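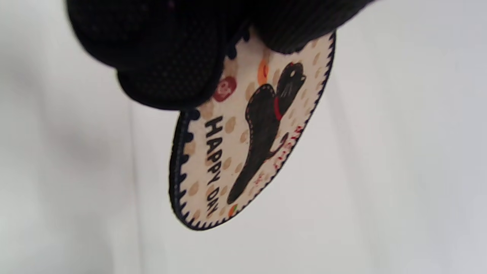
Which night of the Tronberg tour should you go to if you can only manage one?
The second night at the Leiva, if there are any tickets left, as the sound in there is miles better than the big halls and they play for longer.

Right, I promised a few of you a proper write-up of Saketti at the Leiva, so I'm going to do it as a thread and you can mute me if it gets too much. It was Sat 12 July, doors at seven, and I'd been looking forward to it since my sister rang me at work to say she'd got us two in the balcony.

For anyone who hasn't been, the Leiva holds 900 and feels like half that. It used to be a cinema and the seats upstairs still tip up with a bang if you stand too quickly, which I did, twice, during the quiet one. Sorry to the whole of row F.

Mestik were supporting and I'll admit I only knew the one song (the one from the radio with the whistling). They did 35 minutes without saying much and then the drummer thanked everybody's mums, and I was completely won over. I bought the EP on the way out and I've had it on in the kitchen ever since.

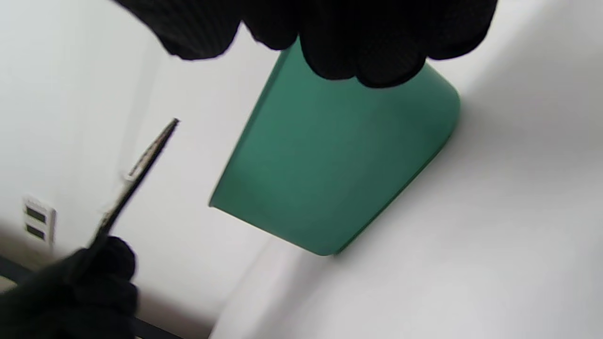

Then a long wait, long enough for my sister to go down for drinks and come back with the wrong ones, and then the lights went and Saketti walked on to no music at all and started straight into Harbour Lights. I had goosebumps up to my ears! I'd been sure they'd save it for the encore.

They played 19 songs. I know because I wrote them on the back of my hand and then up my arm when I ran out of hand. 11 of them were off the first two records, which is more than they did last time, and I think the newer ones came across better for being mixed in with the old ones like that.

Now, Bjarke Kragh on guitar. I've gone on about him before so I'll try to be brief. He's got this way of hanging back for most of a song, just little bits here and there, and then in the last minute he opens up and you realise you've been waiting for it the whole time. He did it on Slow Ferry and the man next to me said "oh, lovely" out loud to himself.

Small grumble: the keyboards were too quiet from where we were for the first three or four songs. It did get sorted. A friend who was downstairs near the front said she could hear them perfectly well, so perhaps it was only a balcony thing.

Second small grumble, £18 for a tea towel. I did buy the tea towel.

The encore was two songs, both slow, and the second was just the singer and Bjarke with everybody else sat on the edge of the drum riser listening. People were singing but very softly, as if they didn't want to be in the way. I had a bit of a cry and so did my sister, although she says it was the smoke machine.

We missed the last train of course and shared a taxi with a couple who'd come all the way from the coast for it and were going again the next night. I was so jealous I could hardly speak.

They're back in August for the outdoor one with Tronberg, and I've got a ticket for that but no lift yet, so if anybody's driving up from my direction and doesn't mind a passenger who talks, do send me a message. I'll bring the sandwiches.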